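Print this page
E-mail this page

Tromero Bench Layout Guide
Section 6: Covering and gridding the work table

This section covers the paper surface and the tape grid. Complete it before placing any loose items on the table. Frame assembly and leveling are covered in Section 2.

Materials: brown kraft paper, blue masking tape or painter's tape, a straightedge, a soft pencil, a utility knife. 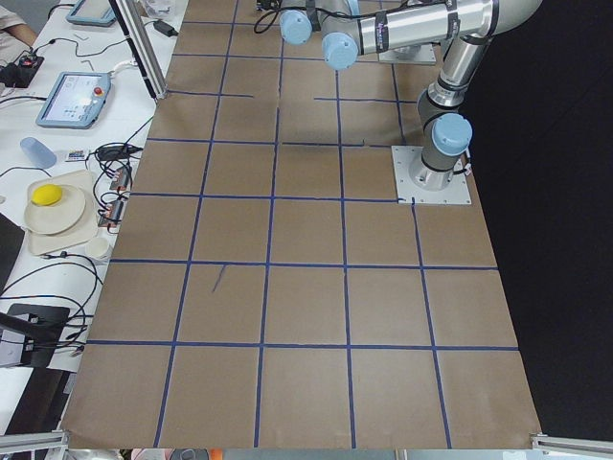
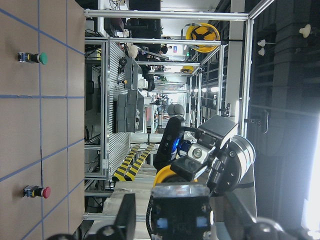
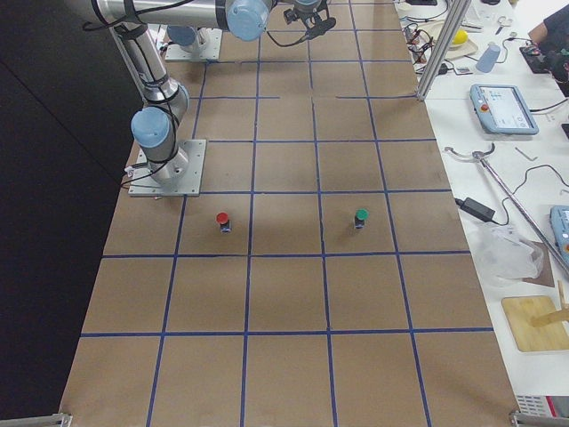
Brown paper marked with blue lines, three views.

6.1 Laying the paper

1. Clear the table top and wipe it down. Let it dry fully.
2. Cut a sheet of kraft paper from the roll. The Hidik roll supplied with the Grevgate table kit is 1670 mm wide and needs no seam on the standard top.
3. Lay the sheet with the smooth side up. Work from the center toward the edges with the flat of the hand.
4. Tape the far edge first, then the sides, then the near edge.

CAUTION: Do not pull the paper tight across fixed plates or bolt heads. It will tear along the plate edge when the table is next moved.

Light creasing is acceptable. Replace the sheet if a crease stands high enough to tip a small upright object.

6.2 Marking the grid

1. Mark the cell spacing in pencil along all four edges. Use the same spacing in both directions.
2. Run the lengthwise strips first. Press down one end, unroll the full length above the paper, and lower it onto the marks.
3. Run the crosswise strips over them.
4. Where a strip meets a mounting plate, stop it short of the plate and start again on the far side. Do not tape over the plate.
5. Rub down every crossing with a fingernail or a plastic card.

NOTE: A strip that ends short does not affect use of the grid as long as the line can be followed by eye to the next crossing. Patch it if the gap is longer than 80 mm.

6.3 Placing push buttons and other small items

Stand each item upright inside a cell unless the task sheet places it on a line. Colored caps should face the direction given on the sheet. Record positions by row and column — row first — counting from the near left corner.

Pen marks on the paper are permanent. Use pencil for temporary positions.

6.4 Care of the surface

Inspect the tape every Sunday. Replace any strip with a lifted or ragged end. Tape left down for long periods may take the top layer of the paper with it, and in that case the whole sheet should be renewed.

For the narrow Nicholas top, see Section 7.

Print this page
E-mail this page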